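Print | E-mail

Recording Demonstrations at a Two-Arm Table: Procedure for Operators

Issued 23 May 2019. Replaces the draft circulated with the Nudell software.

1. Purpose

This page sets out how demonstrations are to be recorded at the tabletop stations in the Ulldale laboratory. A demonstration is one complete performance of a task, carried out by an operator driving the two follower arms through the hand controls. The recordings are used to train the Zarei policy, which learns to produce arm movements from camera views and joint readings. It has no other source of instruction. Whatever operators do at the table, including their hesitations and shortcuts, is what the policy will tend to reproduce.

The procedure applies to all household-object tasks. It uses the mug task as its worked case, as this is the task on which new operators are trained.

2. Before the session

Operators should allow 40 minutes for a session, including setup. Sessions are not to be extended. Recordings made by tired operators show longer pauses before each grasp and a larger number of second attempts, and they are removed at review more often than any others.

Start the Nudell recorder before powering the arms. The recorder checks that all camera streams are present and that the clocks agree. If a stream is reported missing, stop and correct the fault. A session recorded with one view absent cannot be repaired later.

Power the arms one at a time and bring each to its rest position. Open and close each gripper fully 3 times and compare the reading on the screen with what the fingers are doing. A gripper that reports itself closed while a gap remains must be recalibrated before any recording is made.

Check the cables next. They should have enough slack to follow the arm through its full reach and should not lie where a joint can pinch them. Move each arm slowly to the far corner of its working area and watch the cable for the whole of the movement.

Finally, confirm the camera position against the reference view stored with the station. The overlay function shows the stored view and the live view together. If the table edges do not line up, adjust the camera mount and leave the table where it is.

3. Setting out the objects

Each task sheet lists the objects to be used and the area in which each may be placed. For the mug task, the sheet calls for several mugs of differing color and at least one object that is to be left alone. Objects in the second group are called bystanders. They teach the policy that not everything on the table is to be picked up, and they also give it practice in moving near something it must not touch.

Place the mugs by hand. Do not line them up, and do not space them evenly. Turn the handles in different directions, including directions that make the grasp awkward. An operator left to his or her own habits will set most handles facing the nearer gripper, and a policy trained on such layouts does poorly when it meets a mug turned the other way. The Nudell layout screen will propose positions and handle angles on request, and operators who notice themselves repeating an arrangement should use it.

Bystanders may stand anywhere within the permitted area, but should not be placed so close to a mug that no gripper could reach between them. Potted plants are approved for this purpose. They should be set firmly in their pots, and any soil that falls on the table must be cleared before the next recording.

Keep the target area free of everything except mugs that have been delivered to it. In the mug task the target is the shallow rectangular area at the front of the table.
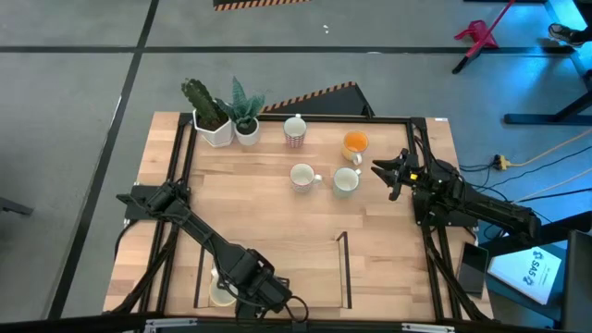
One operator asked whether the mugs ought to go back to their original places after every recording, so that the results could be compared fairly. The remark added that it felt careless to change the layout each time, when so much else in the procedure was held constant.

The layout should be changed. Comparison between recordings is not the aim at this stage. The policy must cope with arrangements it has never met, and it can do so only if the examples cover a wide range of them. Camera position, lighting and arm calibration are held constant within a station for a different purpose, namely to allow faults in the equipment to be told apart from variety in the task. Fixed layouts are used only during evaluation, which has its own procedure.

4. Recording a demonstration

4.1 Bring both arms to the start position and release the controls. Wait until the recorder shows Ready.

4.2 Press the left pedal to begin. Hold still for 2 seconds. The recorder uses this interval to mark the starting state, and movement during it will spoil the first part of the file.

4.3 Move the chosen arm toward the first mug with the gripper already open. Opening the gripper on arrival is a common habit among beginners. It adds a pause and often knocks the mug.

4.4 Approach at an even speed. Slow down close to the mug, but do not stop unless the grasp needs correcting. Grasp by the rim or the body as the task sheet directs. Handle grasps are recorded under a separate task name and must not be mixed in.

4.5 Lift the mug clear of its neighbors before moving sideways. Carry it to the target area by a path that does not pass over a bystander.

4.6 Lower the mug until it rests on the surface, then open the gripper. Do not drop it, even from a small height. Withdraw upward before moving away.

4.7 Continue until every mug on the task sheet has been delivered. Either arm may be used for any mug it can reach comfortably. Where both can reach, use the nearer one. Passing a mug from one gripper to the other is permitted only when the sheet calls for it.

4.8 Return both arms to the start position and press the right pedal to end.

The arm not in use should be kept still and out of the way of the other. It need not go back to its start position between mugs, but it should not hover over the target area, where it may hide a delivered mug from the camera.

5. Mistakes during a recording

Not every mistake spoils a demonstration. If a grasp slips and the mug remains upright, open the gripper, back away a short distance and try again. Recordings of this kind are valuable, as they show the policy how to recover. Mark them with the Recovery tag when saving.

End the recording and tag it Discard in any of the following cases:

- a mug falls over and cannot be set upright with the grippers
- a bystander is moved or struck
- the two arms touch
- anyone reaches over the table while the recorder is running
- an arm stops on a safety fault

Do not delete discarded files. The review team uses them to find faults in the hardware and in this procedure.

An operator should never stage a mistake. Deliberate slips differ from real ones in their timing, and the approach leading up to them is recorded as if it were correct. If more recovery examples are wanted, they will be requested on a separate task sheet that begins each recording from the moment after the error.

6. Saving and labeling

When a recording ends, Nudell displays it for playback. Watch it once at double speed - this takes little time and catches most problems that the operator did not notice while driving.

Enter the task name exactly as it appears on the sheet. Enter the number of mugs delivered and the operator code. The written instruction attached to each file should be in plain words, such as "Put the mugs in the front area." Vary the wording between files where the sheet allows it, but do not change the meaning. An instruction that names a color must be true of one mug only in that layout.

Files are sent to the Illico store at the end of the session. Leave the station powered until the transfer is shown as complete. If the transfer fails, write the session number in the station log and do not record further until the files have been recovered from the local disk.

7. Changing operators

Each operator drives differently, and some difference is desirable. Large differences are not. A new operator completes 7 practice recordings, which are reviewed and then set aside, before any of his or her work enters the training set. The reviewer will look chiefly at approach speed, gripper timing and the path taken around bystanders.

Operators sharing a station should exchange places only between recordings. The incoming operator enters his or her own code and repeats the gripper check in section 2. The remaining checks need not be repeated unless the table, the arms or the camera have been disturbed.

8. Closing the station

Bring both arms to rest before removing power. An arm that loses power while raised will sink, and may strike the table or whatever is on it. Return all objects to the shelf bearing the task name. Chipped mugs are to be taken out of use and noted in the log, as a changed rim affects the grasp.

Task sheets for the drawer and folding tasks will be issued in July. Until then those tasks are not to be recorded at any station, including for practice.

Print | E-mail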